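Drutitz comparison bench

The Drutitz comparison bench is a test setup for evaluating robot end effectors and the arms that carry them. It was developed at the Trevilach workshop by Mervyn Wainwright and Roscoe Pettigrew as a low-cost way to run the same handling tasks with different hands and record the results in a common format. The name refers both to the physical bench and to the written procedure used with it.

Background

Before the bench was introduced, grippers at Trevilach were tested on whatever project had ordered them. Results were hard to compare, as each group used its own objects, speeds and pass criteria. Wainwright proposed a shared procedure in August, and the first complete version was issued on 16 Jun 2019. Pettigrew wrote the scoring rules and the controller settings that accompany it.

Arrangement

The bench is built around a plain, light-colored work surface. Reference positions are marked with adhesive tape, which can be moved or replaced when a task changes. Objects are placed by hand against the marks at the start of each trial. The procedure allows 2 end effectors of different types to be mounted at the same time, one on each arm, so that a task can be repeated on either side without remounting or recalibrating the camera.

A head-level camera provides the main view. Wrist cameras are permitted but are not used for scoring, as their mounting position varies between end effectors and would favor some designs over others.
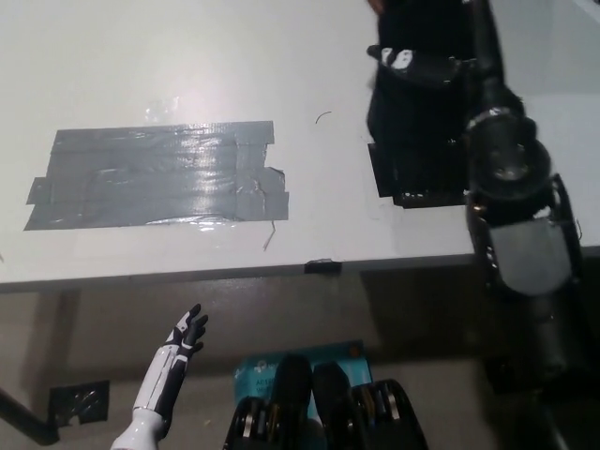 End effectors compared

The published comparison covers a gripper from Armont and a multi-fingered humanoid hand from Uysal. The Armont unit has a single driven axis and is commanded by position and force limit. The Uysal hand drives each finger separately and accepts either joint targets or a set of stored grasps. In the standard procedure only stored grasps are used with the Uysal hand, in order to keep operator skill from affecting the score.

Both units receive commands from the same controller. The Armont unit requires a separate homing cycle after each power loss. The Uysal hand keeps its joint references but must be checked for finger drift before a new series.

Procedure

A series consists of 60 trials per end effector, divided among seven tasks. The tasks include picking up a flat part, turning a cylinder upright, seating a bit in a holder and passing an object from one arm to the other. Each trial is scored as complete, partial or failed. A partial score is given when the object is lifted but released outside the target area.

Arm speed is fixed for the whole series. Grip force may be adjusted between tasks but not within one. A trial is void if the camera view of the target is blocked at the moment of release, and void trials are repeated at the end of the series.

Results

The Armont gripper completed more of the flat-part and bit-seating trials, while the Uysal hand did better with cylinders and irregular objects. Handover was the weakest task for both. Cycle times for the Uysal hand reached up to 163 percent of those for the Armont unit, mostly due to the time needed to open the fingers fully before approach.

Limitations

The procedure does not measure wear, and it gives no credit for recovering a dropped object. Pettigrew has noted that the use of stored grasps probably understates what the humanoid hand can do. Tape marks also shift slightly with repeated contact and have to be checked against the camera calibration between series.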